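Clellwood Computer Reuse - Frequently Asked Questions

What do you take?

Desktop computers, laptops, flat screens, keyboards, mice and power cords. We also take loose parts such as memory, hard drives and graphics cards if they are in a bag or box. Printers, tube monitors and anything with a cracked or swollen battery have to go to the county site at Montes.

Does it have to work?

No. Machines that won't turn on are often good for parts. Please tape a note to the case if you know what is wrong with it. "Shuts off after ten minutes" saves us a lot of time.

When can I drop things off?

Wednesday through Saturday, from 10 a.m. Use the side door on Uller Street and ring the bell. Please don't leave anything outside overnight.

Is there a charge?

Computers and laptops are free. Screens cost 3 dollars each, which goes toward the disposal of panels we can't reuse. We take cash or card.

Can a business bring in a large load?

Yes, but call first. Anything more than a carload needs a booked time so we have floor space. We can give you a list of serial numbers received if your office needs one for its records.

What happens to my files?

Every drive that will be used again is wiped, and drives that fail the wipe are shredded. This is normally done within 72 hours of drop-off. Until then the drives stay in a locked room. If you would feel better keeping your drive, take it out before you come. We accept computers without one.

Should I sign out of my accounts first?

Please do. A laptop that is still locked to an owner's account can't be passed on, even when the drive has been wiped. Remove any startup password too. If you have already dropped the machine off and forgot, call with your receipt number.

Where do the computers go?

Most are sold in our front room. Others go to schools and adult classes in the area. We have placed over 3000 machines since we opened.

What software do your desktops come with?

They come with Plirkido, our own setup disk, which puts on a free operating system, a web browser and an office suite. You can install something else if you have a license for it. We don't supply licenses.

Is there a warranty?

Desktops and laptops have three months on parts and labor. Laptop batteries are not covered. Loose parts can be exchanged within a week if they don't work in your machine.

Can I add parts to a desktop I bought from you?

Yes, and it won't affect the warranty as long as the part is the right type. Memory and expansion cards are the usual upgrades, and the front desk can look up what your model takes. Shut the computer down, unplug it and touch bare metal on the case before reaching in. It is easiest to work with the tower lying on its side and the side panel off, as in the photo, so that the motherboard faces up and a card goes straight down into its slot. Put the panel back on before you plug the computer in again - and keep the old part in case you need to swap it back. 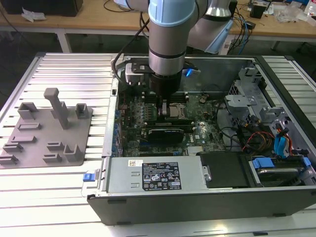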